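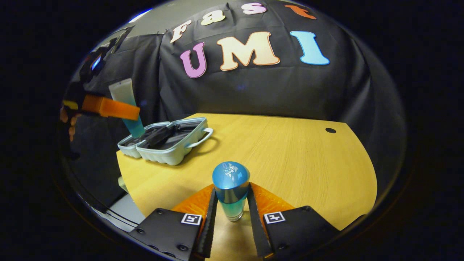 洗手间镜柜里的瓶瓶罐罐，拖了一个冬天，上周末总算理了一遍。起因是找一支护手霜，翻了半天没找到，倒是翻出来三支开过口的牙膏，其中一支已经挤不动了。既然都拿出来了，就索性全部清空，搬到桌上一样一样看。

我住的这套房子洗手间很小，洗手台只有一个盆的宽度，两边各剩一掌宽的台面，放个漱口杯就差不多了。东西全靠墙上的镜柜。镜柜有三层，层板是固定的，不能上下调，最下面一层高，上面两层矮。高的瓶子只能放下层，下层满了以后，新买的就横着塞到上层去，盖子没拧紧的就漏。去年夏天漏过一次洗发水，顺着层板缝流到下面，擦了两遍还是滑的。

所以这次的目标很简单：每天用的放在伸手就能拿到的地方，不是每天用的拿出去，用不完又不想用的处理掉。没打算买新柜子，也没打算把所有东西倒进统一的瓶子里。以前试过统一的瓶子，贴了标签，过两个月标签泡烂了，洗发水和沐浴露分不清，最后还是换回原装的。

先说地方。我建议不要在洗手间里理。洗手间里没有平面，东西拿出来只能放马桶盖上或者地上，理到一半有人要用就得停。我是搬到木桌上理的，桌子是黄色的，浅色的瓶子放上去看得清楚，有没有渗漏、瓶底有没有圈印也看得出来。桌上最好先铺一块旧毛巾，我没铺，后来有一瓶的底是黏的，在桌上留了一个印子，用温水布擦了几次才掉。

托盘也是要的。我用的是一个浅蓝灰色的塑料托盘，原来放在厨房装调料，后来厨房换了架子就空出来了。塑料的好处是轻，脏了直接冲，边上有漏出来的东西也不会流到桌上。理的时候我把它放在桌子左边，确定要留的就往里放。另外两类，不要的和待定的，直接放桌上就行，隔开一点。

分类的时候我按形状分，没有按用途分。按用途分听起来合理，脸上的、头发上的、身上的，可是柜子不认这个，柜子只认高矮和能不能站住。我分成下面几种：

小瓶，带盖子，自己能站稳。这种最好办，放哪里都行。蓝盖子那只就是，瓶身半透明，对着光能看到里面的颜色上深下浅。半透明的瓶子有个好处，还剩多少不用拧开看。这类我以后会优先买。

软管，挤的那种。软管是最麻烦的，有的盖子大能倒着站，有的盖子小站不住，横着放又会压到。以前我都是平着叠在一起，最下面那支永远找不到。这次改成竖着放，找了个杯子把它们插在一起，尾巴朝上，盖子朝下，这样快用完的时候东西都流到口上，不用使劲挤。看到尾巴就知道是哪一支，因为尾巴的颜色通常和盖子那头不一样。

高瓶，按压泵的。洗发水、沐浴露之类。这些其实不应该放在镜柜里，应该放在淋浴的架子上。之前放在镜柜是因为淋浴架子上已经摆满了，摆满的原因是有两瓶空的没扔。空的扔掉以后就放得下了。

零碎，比如棉签、指甲剪、创可贴、一卷牙线。零碎最后再理，先理零碎会理到天黑。

按这个分完，桌上一共摆出来60件。我自己也没想到有这么多，两个人住，哪里用得了60件。认真看下来，真正每天用的一只手加一只脚的指头就能数完。剩下的大部分是这么来的：买一送一送的，旅馆带回来的，换季买了只用过一次的，还有别人给的。

旅馆带回来的那些小瓶，我以前舍不得扔，总想着出门可以用。结果每次出门都带大瓶装出来的分装，小瓶一次也没用过，回来的时候又多带两瓶。这次我把它们集中放在一起，能认出是什么的留下，字磨掉认不出来的就不要了。留下的下次出门必须用掉，用不掉也不带回来。

过期的问题说一下。很多瓶子上印的是开封后几个月，可是谁记得是哪天开封的。我现在的做法是用油性笔在瓶底写上开封的月份，只写月份，够用了。写瓶身会被手磨掉，写盖子上会被换错。瓶底要先擦干再写，湿的写不上去。透明的瓶底写上以后从侧面也隐约能看到，这个是意外的方便。

没写过日期的这批，我就靠看和闻。分层的、变色的、味道不对的都不要。防晒霜不管好不好闻，去年夏天的一律不要，这个不省。眼药水开封过的也不要。护手霜比较宽松，味道没变我就继续用，大不了擦脚后跟。

不要的东西怎么处理也花了点时间。瓶子里还有剩的，不要直接往下水道倒，尤其是油性的，容易堵。我是拿旧报纸垫在塑料袋里，挤在报纸上吸掉，袋口扎紧当普通垃圾。瓶子冲一下，能回收的回收，按压泵的头里面有弹簧，要拆下来另外扔。我们小区的回收桶旁边贴着说明，洗不干净的塑料瓶他们不收。软管剪开以后可以冲干净，剪的时候注意边上很利，我手上划了一道。

顺便说软管剪开这件事。挤到挤不动的软管，从中间剪开，里面还有不少，牙膏大概还能刷几次，面霜能用好几天。剪开以后把尾巴那一截套回去，就像个帽子一样扣住，不会干。这个办法是邻居Sewwandi Fakir教我的，她家连番茄酱的软管都是这么用的。我试了，番茄酱不行，套不牢。

理完以后怎么放回去，我改了三次。

第一次是把托盘整个放进镜柜下层，想着用的时候一拉就出来。尺寸差一点，托盘比柜子深，门关不上。我应该先量的。

第二次把托盘放在洗手台右边，每天用的全放里面。用了一天，水溅进去，托盘底积了一层水，瓶底都是湿的。而且托盘占了放漱口杯的位置，漱口杯只好放到左边，左边是插座，看着不放心。

第三次，也就是现在这样：镜柜下层放小瓶，一排，不叠，前后只放一层，后面空着也不放东西。这一条我觉得最要紧，后面一旦放了东西就等于没有。中层放插软管的杯子，中层高度刚好够，杯子选矮的。上层放零碎，用两个小盒子装。托盘拿到走廊的柜子里去，装备用的，没开封的都在那里，用完一样从那里拿一样。托盘满了就不再买，这是唯一的规矩。

买东西方面，这次只花了一笔钱，在楼下Vasiliauskas杂货店买了两个放零碎的小盒子，一共20块。店里还有一种旋转的架子，看起来能放很多，老板说卖得好。我回家量了一下，柜子的深度转不开，就没买。网上看到Jultero有一套可以伸缩的层板，适合我这种固定层板的柜子，评论里有人说承重不行，先放着再说。

插软管的杯子用的是家里的旧马克杯，把手断了的那只。用了几天发现杯底会积一点漏出来的膏，所以杯底垫了一张厨房纸，一个星期换一次。如果有那种底部带孔的沥水筒应该更好，筷子筒就可以，高度要注意，太高的话手指伸不进去。

再写几条零散的，给自己以后看：

盖子一定要先拧紧再放。听起来是废话，这次理的时候有一半的盖子是松的。翻盖的要按到有一声响。

瓶底黏的先洗，不要直接放回去。洗完倒扣在毛巾上晾一晚上，第二天再放，不然层板上很快就有水印。

一样的东西只开一瓶。我家两个人用同一种洗面奶，开了两瓶，一人一瓶，都用得很慢。现在合成一瓶，放中间。

小瓶子不要买太小的。有一只分装瓶口子太细，灌进去要半天，倒出来也要半天，洗更是洗不干净，这次扔了。

盖子的颜色比标签有用。早上不戴眼镜的时候标签是看不见的，蓝盖子、白盖子倒是一眼能分清。如果两样东西的盖子颜色一样，我就在其中一个上面绕一圈橡皮筋。

药不要混在里面。以前感冒药和化妆棉放在一起，潮气大，药盒都软了。药全部拿到客厅的抽屉里，和体温计放一起。

从开始清空到全部放回去，用了一个下午，中间出去吃了一顿面。真正动手的时间不长，大部分时间是在看瓶子上的小字。有几瓶是外文的，看不懂，拍下来发给Edgars Šimkus，他回说一瓶是护发素，一瓶是卸妆的，还有一瓶他也不知道，让我别用。那瓶我就没留。我之前一直把那瓶卸妆的当爽肤水用，难怪觉得干。

现在过了一个多星期，情况还可以。下层的小瓶一直是一排，没有人往后面塞。软管杯子偶尔会被放回去的时候倒过来，盖子朝上，影响不大。护手霜后来在大衣口袋里找到了，两支，口袋里还有一支润唇膏，盖子不见了。

淋浴架子还没弄。架子是吸盘的，每隔一阵会掉一次，掉的时候声音很大。打算过年前把它换成打孔的，要先问房东。Uldis Ķēniņš说他家那种贴的也很牢，贴了一年没掉过，不过他家是光面瓷砖，我家的瓷砖有凹凸，不一定贴得住。等换好了再写。

走廊柜子那边也有一点后续。托盘放进去以后，旁边原来放的一袋旧充电线没地方了，现在挂在门把手上。下一个就理它。

相关文章
厨房调料架换了以后，空出来的地方放什么
固定层板的柜子怎么量尺寸
旧毛巾的几种用法
出门三天的洗漱包
吸盘架子又掉了

最后更新：2025/1/14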